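Okuncombe Workspace Group Tests the Clear-Desk Promise and Finds It Wanting

Review of shared office tables questions costly storage systems, recommends a smaller set of habits

OKUNCOMBE, Sun 8 April – The Okuncombe Workspace Group today published the results of its review of shared office tables, and the findings will not please anyone who sells desk organizers. After looking at 18 shared rooms in and near Okuncombe, the group could find little support for the claim that a tidy table depends on buying something to keep it tidy.

The review, titled Whose Table Is It, was started in January after several small employers in the area asked for advice on clear-desk programs. These programs are usually sold as a package: trays, labels, a training morning and a follow-up visit. The group wanted to know what was left of the package three months later.

In most rooms, very little. Trays had been moved to a window ledge or stacked inside one another. Labels stayed up long after the things they named had gone somewhere else. In two rooms the organizers themselves had become the largest items on the table. Staff in those rooms still described the program as a success, and the group has treated that answer with some caution.

"We went in expecting to compare good systems with bad ones," the group said in a statement. "What we mostly compared was rooms where people put things back and rooms where they didn't. The price of the tray made no difference that we could see."

The report spends most of its pages on small personal items, the kind that belong to no department and appear on no inventory. Tissues, cups, chargers, boxes with nothing written on them. Paper files, the usual target of clear-desk advice, caused far fewer complaints. A file has an owner. A pack of tissues gets put down during a meeting and is still there the following week, and most people in the room will assume it belongs to the person who sits closest.

Storage firms tend to answer this with a container. The group is doubtful. A container for loose items gives them permission to stay, and in the rooms reviewed it was seldom emptied on any schedule. One Destville office had a shared basket that staff called "the lost and found." Items were lost in it regularly. The office could not name anything that had been claimed from it. 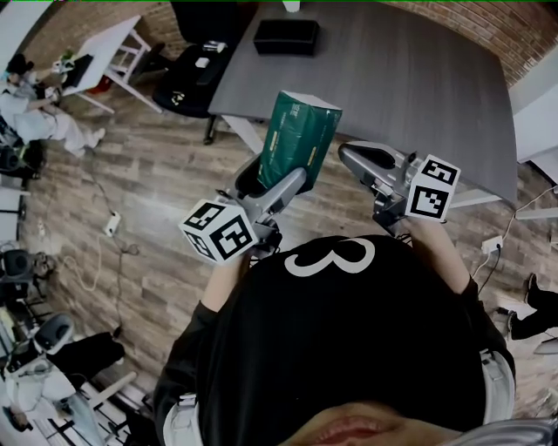
A pack, likely tissues, is held up in front of a shared table with a black box near its far edge. An office chair stands to the left.

Chairs get a section of their own. Clear-desk programs measure the tabletop and stop there, which makes it easy to score well by moving things a couple of feet sideways. The group found small items on chair seats in rooms that had passed their last internal check with full marks. A padded seat is a handy shelf until a visitor needs to sit down, at which point the items go back on the table. The report recommends that any check of a room include the seats, the floor under the table and the window ledges. If that lowers the score, the old score was wrong.

The group also looked at table size. Large tables are often blamed for clutter, on the theory that people fill whatever space they are given. The rooms reviewed did not bear this out. Several big tables were kept in good order and several small ones were not. What large tables did have was a far edge that few people could reach from a chair, and objects placed there tended to stay. Where a table stood close to a wall, the problem was worse. Pulling the table out far enough for a person to walk behind it costs nothing, and the report suggests trying this before anything is ordered.

Two products were supplied for the review at the group's request. The Prunari desk tray, a shallow tray meant for the middle of a shared table, was used in four rooms. It was well liked for the first two weeks. After that it held mostly pens that did not write. The Arancibia box, a lidded container for personal items, did somewhat better, chiefly in rooms where each person had one and took it away at the end of the day. In rooms where a single box was shared, it went the way of the Destville basket. The group took no payment for including either product and does not endorse them.

The recommendations are short. Each shared table should be cleared completely once a week, at a fixed time, by whoever is in the room. Anything left without an owner at that point goes to one agreed place outside the room and is thrown out or given away after a month. Tissues, if people want them, should be kept on a shelf by the door where anyone can reach them. Labels should be taken down unless someone is prepared to check them.

The group makes no claim that this will raise output, lift morale or save a stated number of hours per employee. Figures of that kind appear in much of the sales material it collected, and it was unable to trace most of them to a source. One brochure promised 100 percent clear surfaces within a week. None of the rooms reviewed had managed that, including the ones that had bought the package.

There are limits to the work. The rooms were chosen because their users agreed to a visit, and people who agree to a visit may well tidy up first. Three months is a short period. The group plans to return to the same rooms later in the year, this time with less notice – and will publish what it finds even if the weekly clearing has been dropped by then, as it suspects it will be in at least a few places.

The printed report runs to 1000 copies and is available free of charge from the Okuncombe Workspace Group office. Employers who would like their shared rooms included in the next round may apply in writing. Rooms should be left as they are.

About the Okuncombe Workspace Group
The Okuncombe Workspace Group advises small employers on the everyday use of shared rooms and furniture. It is funded by member subscriptions and does not sell storage products.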